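쿠키를 사용하여 더 나은 읽기 환경을 제공합니다. 계속 이용하시면 쿠키 사용에 동의하는 것으로 간주됩니다. 동의 / 설정

식탁을 고쳐 쓰는 사람들

항구 도시 브린드비의 옛 통조림 공장 골목에는 식탁만 고치는 공방이 있다. 간판에는 '플레니크'라고만 적혀 있다. 의자도 서랍장도 받지 않는다. 문을 연 지 15년째인데 그동안 받은 물건은 전부 식탁이거나, 주인이 식탁이라고 우긴 작업대였다.

공방을 운영하는 하템 케타니는 원래 배의 갑판을 깔던 사람이다. 조선소 일이 줄어든 뒤 이웃집 식탁의 갈라진 상판을 손봐 준 것이 시작이었다. 그 식탁은 아직 이웃집 부엌에 있다. 그는 가끔 저녁을 먹으러 가서 팔꿈치로 이음매를 눌러 본다고 했다.

"갑판은 바닷물을 맞고 식탁은 국물을 맞습니다. 나무 입장에서는 큰 차이가 없어요."

그가 작업 대장으로 쓰는 공책에는 번호가 381까지 매겨져 있다. 번호 옆에는 수종과 치수, 그리고 손님이 처음 한 말이 짧게 적혀 있다. '흔들린다', '냄새가 난다', '어머니 것', '버리려다가' 같은 말이다. 값을 정할 때는 치수를 보지만, 어디까지 손댈지 정할 때는 그 한마디를 본다고 한다. '흔들린다'고 온 식탁은 다리만 잡아서 보낸다. 상판의 얼룩은 묻기 전에는 건드리지 않는다.

얼룩을 둘러싼 실랑이는 흔하다. 지난 4월에는 남매가 식탁 하나를 함께 들고 왔다. 누나는 상판을 새것처럼 갈아 달라고 했고, 동생은 냄비 자국을 남겨 달라고 했다. 케타니는 두 사람을 돌려보내고 일주일 뒤에 다시 오라고 했다. 결국 윗면은 갈고 가장자리 한 뼘은 그대로 두었다. 마감을 두 번에 나누어 해야 해서 품이 더 들었지만 추가 요금은 받지 않았다.

공방에는 일하는 사람이 3명 있다. 케타니 말고는 레안드로 에스코바르와 아나스 부아자다. 에스코바르는 다리와 프레임을, 부아자는 표면을 맡는다. 둘의 작업 속도가 달라서 다리 없는 상판이 벽에 몇 주씩 기대어 있는 일이 잦다. 손님이 들어와 자기 식탁을 못 알아보는 경우도 있다. 다리를 떼어 세워 놓으면 날마다 밥을 먹던 식탁도 그냥 널빤지로 보인다.

식탁이 흔들리는 원인은 대부분 다리가 아니다. 에스코바르의 설명으로는 다리와 상판을 잇는 가로대, 흔히 에이프런이라고 부르는 부분이 먼저 느슨해진다. 사람들은 식탁을 옮길 때 상판 끝을 잡고 끈다. 그 힘이 고스란히 모서리의 장부에 걸린다. 나사를 조이면 며칠은 괜찮지만 구멍이 점점 넓어진다. 제대로 하려면 접합부를 풀어 묵은 아교를 긁어내고 다시 붙여야 한다. 조임쇠를 물린 채로 하룻밤을 둔다.
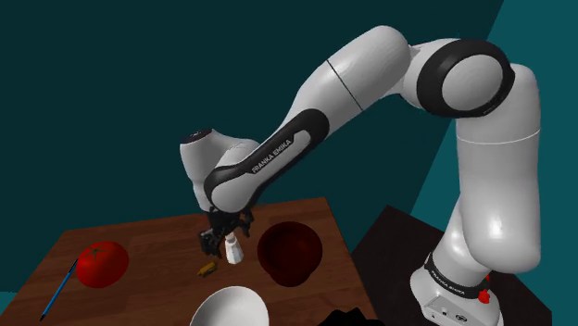 표면 작업은 더 느리다. 부아자는 오래된 칠을 벗길 때 약품보다 스크레이퍼를 먼저 든다. 얇은 무늬목을 붙인 상판이 생각보다 많기 때문이다. 1밀리미터도 안 되는 무늬목에 전동 사포를 대면 순식간에 속이 드러난다. 그는 일을 배우던 첫해에 그렇게 식탁 하나를 망쳤다. 그 상판은 지금 공방 뒷방에서 점심상으로 쓰인다. 구멍 난 자리에는 늘 물주전자가 놓인다.

마감재는 주로 기름이다. 바니시가 물에는 강하지만, 한번 깨지면 그 부분만 고치기가 어렵다. 기름은 주인이 집에서 덧바를 수 있다. 부아자는 식탁을 돌려보낼 때 작은 유리병에 기름을 담아 같이 주고, 기름 묻은 헝겊은 뭉쳐 두지 말고 펼쳐서 말리라고 종이에 적어 붙인다. 헝겊에서 저절로 불이 날 수 있어서다. 병이 비면 다시 채우러 오라고 하는데 실제로 오는 사람은 적다.

모두가 이 공방의 방식을 좋게 보지는 않는다. 길 건너에서 중고 가구점 에이논을 하는 오트만 파우지는 고치는 값이 새 식탁 값을 넘을 때가 많다고 말한다. 그는 자기 가게에 들어온 식탁 가운데 상태가 나쁜 것은 분해해서 선반 재료로 판다. "식탁으로 사는 것만 나무의 일생은 아니지요. 선반이 돼도 잘 삽니다." 그러면서도 그는 1년에 몇 번은 플레니크에 물건을 맡긴다. 두 가게는 화물용 손수레 하나를 같이 쓴다.

손님은 대개 걸어서 올 수 있는 거리에 산다. 예외가 있다면 마르티 루오트살라이넨이다. 은퇴한 음악 교사인 그는 기차로 2시간 떨어진 마을 일투시크에서 접이식 식탁을 싣고 왔다. 경첩이 닳아 날개판이 자꾸 내려앉는다고 했다. 케타니는 같은 규격의 경첩을 구하지 못해 철물점에서 비슷한 것을 사다가 줄로 갈아 맞췄다. 루오트살라이넨은 그사이 항구를 한 바퀴 돌고 와서 문가에 앉아 기다렸다. 날개판을 펴면 여섯 사람이 앉을 수 있는 식탁이지만 평소에는 접어 두고 혼자 쓴다. 손주들이 오는 여름에만 양쪽을 다 편다고 했다.

집에서 할 수 있는 관리에 대해 물었더니 세 사람의 대답이 조금씩 달랐다. 케타니는 난방기 옆에 두지 말라고 했고, 에스코바르는 옮길 때 꼭 둘이 들라고 했다. 부아자는 한참 생각하더니 식탁보를 가끔 걷어 보라고 했다. 비닐 식탁보 밑에 몇 년씩 갇힌 습기가 흰 얼룩을 만드는데, 정작 주인은 맡기러 와서야 그걸 처음 본다는 것이다. 갓 생긴 흰 얼룩은 칠의 겉층에만 머무는 경우가 많아 대체로 어렵지 않게 지워진다. 검은 얼룩은 나무 속까지 들어간 것이라 손이 많이 간다.

공방은 토요일에도 오전에 문을 연다. 찾으러 오는 손님이 몰리는 날이다. 케타니는 식탁을 바로 내주지 않고 먼저 바닥에 내려놓은 다음 손님에게 양손으로 짚어 보라고 한다. 대부분은 살살 짚는다. 그러면 그는 더 세게 누르라고 한다.

공유 15 | 댓글 3

문의: 편집부 | 무단 전재 및 재배포 금지 | 맨 위로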